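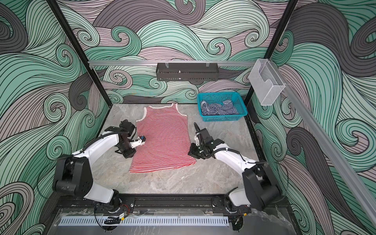
The robot was never our problem, Tovano wrote to us in their first message, our problem was that the software expected every shirt to be the same shirt. We have kept this sentence on our wall, because it explains well what our company is for.

## Who we are

Nultari makes software for robot arms that handle cloth. We do not build arms and we do not sell them. Our customers have their own hardware, often of different ages and from different makers, and they come to us for the part that looks, decides and moves.

We are 22 people in one office in Okcombe, with the workshop on the ground floor and the desks upstairs. The workshop is the older part of the company. In the beginning we had only this room, two arms and a rented desk, and the first version of our planner was written beside the machines while they were running.

## What we make

Our main product is called Coetzee, after the street where our first workshop was. It has two parts, and a customer can use one without the other.

The first part is perception. It takes the pictures from a fixed camera over the table and from the small cameras at the wrists, and it makes from them one estimate of the garment: where is the hem, where is the neckline, which edge belongs to the front and which to the back. Each point in the estimate has its own confidence value. If the confidence at an armhole is low, the planner knows this before it sends a gripper there.

The second part is planning and control. It chooses where to grip, which arm goes first, and how fast the cloth may be pulled. The plan is short on purpose. After each small motion the system looks again and makes a new plan, as fabric does not stay where you leave it.

Stripes were a long chapter for us. A human sees a striped top and understands the wrinkles very easily from the way the lines bend. Our early models did the opposite, and they took every strong line for an edge. Close to the cloth it was worse, when the wrist camera sees mostly stripes and only a little of the border.

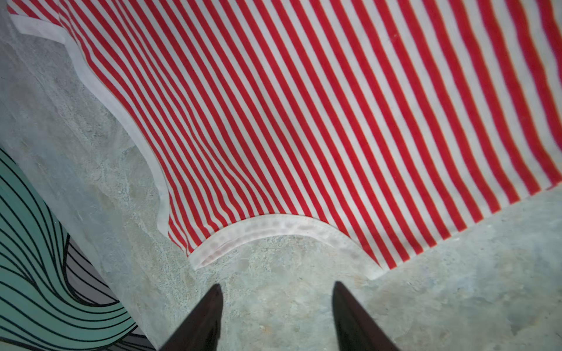

We solved a good part of this by training the edge detector on the hem separately from the pattern, and by letting the overhead view correct the wrist view when the two do not agree. The opposite direction is also possible: near the grip point, the wrist view has more weight. How much weight is a setting, and we spent a full winter on it.

## How we work

We write every change against recorded runs first. The replay tool shows the camera pictures, the estimate and the joint commands on one timeline, so an engineer can stop at the moment where the plan went wrong and try a different one from there. Customers receive the same tool. It is not a reduced version, and they can send us a run file with their question.

After the replay comes the real table. Release 23 is now in testing in our workshop, and it brings a better handover between the left and the right arm when both hold the same edge. It also repairs the slow start that some users of older controllers have reported to us. Thank you for your patience with this one.

Our interfaces are documented in full, with the units written beside every number. It sounds like a small thing, but we have all lost days to an angle in degrees which should be in radians.

## Work with us

We are looking for a motion planning engineer and a person for our test tooling. You do not need experience with textiles. You should like to read logs, and you should be comfortable to work near a machine for a part of your day. We speak English in meetings, with many accents.

If you are a customer or would like to become one, please send us a short description of your arms, your cameras and your garments. A few recorded runs help us very much, also when they are bad runs. The workshop in Okcombe is open for visits in the afternoon from 2, by arrangement, and you are welcome to bring your own fabric.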